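README: Stellow garment handling set, home round

Maintained by Sobia Usmani and Kyung-tae Do for the Ravn laundry and garment care site
Last edited: Sunday, October 17, 2021

What is in this folder

Recordings of people handling clothes with hand-held grippers, plus the notes and labels that go with them. The recordings are used to train the folding cell at Ravn, which goes by the name Stellow on the floor and in all file names. There are 512 recordings in this release. An earlier release had fewer and used a different label list; please don't mix the two.

The folder also holds the staff notes from September. They are kept with the data on purpose. Several of the labels make no sense unless you know how the work at tables 3 and 4 was divided before the cell went in.

Background

Ravn takes in workwear and private garments, washes and repairs them, and sends them back folded. Folding was done by hand at four tables. The Stellow cell took over towels and flat linen first, then T-shirts. Trousers were next on the plan and went badly. The cell had been trained on clean, pressed trousers laid out on a plain table, and what reaches the tables is seldom like that.

The home round was set up to fix this. Folding staff who wanted to take part got a pair of grippers, a short written guide, and paid hours to record at home with their own clothes. Beds, sofas and floors were all allowed. Patterned covers were allowed too.

Recording

Each person works with two grippers, one per hand. Each recording covers one garment, from first touch to last. The guide asks for three things: start with the fingers open, handle the garment at the speed you would use at work, and don't tidy the surface first. Recordings where someone stopped to answer the door or talk were kept if the garment was finished afterward, and carry the label "pause."

Jeans are the largest group. They are heavy at the waistband and light at the hem, and the seams are thick enough that a closing finger can slide off them. Most lie back side up, with the pockets showing, which is how the folding tables have always done it. The front-up ones are marked "front."
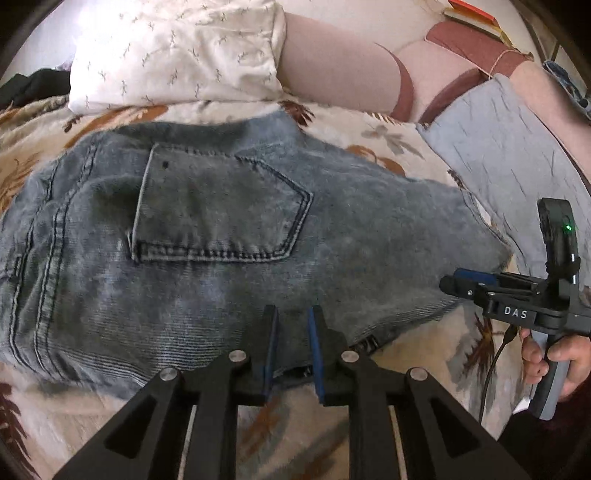

Kyung-tae Do wants it written down that the jeans recordings were the first time anyone had asked the folding staff how they do the job, and that this should have happened before the cell was bought. He also says that a person at the table feels a stiff zipper or a torn pocket through the fingers and sets the garment aside without thinking about it, and that the label list has no word for that. We added "set aside" after he raised it. It is filled in only for recordings made after the change.

Labels

garment: jeans, work trousers, shirt, sweatshirt, other
side: back, front, mixed
first grip: waistband, hem, pocket edge, side seam, other
surface: bed, sofa, floor, table
pause: yes or no
set aside: yes, no, or blank
result: folded, half folded, dropped

"Mixed" under side means the garment was turned over partway through. "Pocket edge" is a poor first grip, but people use it when the waistband is bunched, so it stays in. "Dropped" does not mean the recording is bad. The cell needs to see drops and what people do next.

The labels were filled in by two people from the folding tables, during work hours. Where they disagreed, a third person decided. Disagreements were most common on half folded versus folded for sweatshirts.

Changes at the tables

This part was requested by the staff and is not technical.

Before the cell, all four tables folded everything. Now tables 1 and 2 are gone and the space belongs to the cell. Tables 3 and 4 get what the cell rejects, along with all repairs. The work is more varied than it was and also slower per piece, so the old hourly target was dropped. A new one has not been agreed.

No one lost a position during the changeover. Two people moved to repairs and one to the cell itself, where the work is clearing jams, reloading the feed and checking stacks. The pay grade for the cell job was set at the folding grade to begin with and was raised after a complaint. People at the cell also report more standing in one spot and more noise. Mats have been ordered from Ballero.

Of the staff who answered the September form, 77 percent said they would record at home again. The most common objection was to having their own rooms on a company drive. As a result, any participant can have recordings removed on request without giving a reason. Ask Sobia Usmani. Removal also applies to copies already sent to the Drotusberg site.

Known problems

Work trousers are thin in this release. Don't expect the trained cell to do well on knee pads or tool loops.

Nearly all participants are right-handed, and the left gripper mostly holds while the right one moves.

Dark clothes on dark covers were hard to label. First grip is often "other" there.

Some garments appear in many recordings. Split by participant, not by recording, or the test numbers will look better than they should.

Splits

Use 80 percent of the participants for training and the rest for testing. The lists are in splits.txt. Drotusberg used its own split for the first trial, so its results can't be compared with ours.

Use

Inside Ravn only, for training and testing garment handling. The recordings may not be used to measure how fast any staff member works. This is in the written agreement with the participants and applies to supervisors as well.

To do

Fill in "set aside" for the older recordings
Record more work trousers, target 1,000 recordings in total across all garments
Rewrite the guide with the folding staff
Move the pause notes out of the comments column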